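3.2 Preparation and Service of the Infusion

Tea for all sessions was prepared in a glass press of the kind more commonly sold for coffee. The press was chosen over a teapot with a basket infuser for two practical reasons. The leaf moves freely in the full volume of water, and the color of the liquor can be checked through the wall of the vessel at any point during steeping. Earlier work at the Molis site used a ceramic pot, and the staff there reported that strength varied noticeably between the first and last cups poured from a single batch.

The leaf was a broken-grade black tea supplied by Mensah in sealed foil packs. Packs were opened on the day of use and any remainder was discarded. Water was drawn from the building supply, passed through a Hoker carbon filter, and brought to a full boil in an electric kettle. The press was warmed with a small quantity of boiling water, emptied, and charged with leaf, after which 1000 ml of water was added in a single pour. Steeping time was 5 minutes, measured from the end of the pour. The contents were stirred once at the start and were not disturbed again until the plunger was lowered.

Lowering the plunger does not end extraction. Leaf held under the mesh remains in contact with the liquid, and tea left standing in the press continues to gain bitterness. The protocol therefore required that pouring begin as soon as the plunger reached the leaf bed and that all cups in a batch be filled without interruption. Tea remaining in the press after the last cup was not served and was not held for a later session.

3.3 Pouring

Pouring was done by hand throughout. Servers were instructed to hold the press with both hands, to keep the lid seated, and to tilt the vessel slowly until a steady stream formed at the spout. A rapid tilt carries fine particles past the edge of the mesh and into the first cup, where they settle and alter both appearance and mouthfeel. The grip used by the servers is shown in Figure 4.

Single-use white paper cups with a nominal capacity of 300 ml were used. Glass and porcelain were considered and set aside, as both cool the liquid at different rates depending on wall thickness, and neither could be obtained in matched sets large enough for the July sessions. Paper cups have the disadvantage that the wall softens with prolonged contact, and participants were asked to finish or return each cup before the next was served. Cups were filled to a level below the rim that allowed them to be passed without spilling.
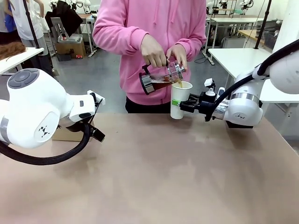 Figure 4. Pouring black tea from the glass press into a paper cup. Both hands support the press during the tilt.

The two-handed grip was adopted after a short trial in which servers poured first with one hand and then with two. Wumpini Nutsugah, who supervised the trial, recorded fewer interrupted streams with the second method, particularly when the press was close to full. Servers with smaller hands also reported less strain at the wrist. No server asked to return to the one-handed method.

3.4 Cleaning Between Batches

Spent leaf was removed with a silicone scraper and the plunger assembly was taken apart after every batch. The mesh, spiral plate, and cross plate were rinsed separately under running water. Detergent was used only at the end of the day, in accordance with the Utenance handling sheet, and was followed by two full rinses. Staining of the glass was treated with a citric acid solution when it became visible against a white card. Over 400 cups were served under this procedure before the mesh was replaced for the first time.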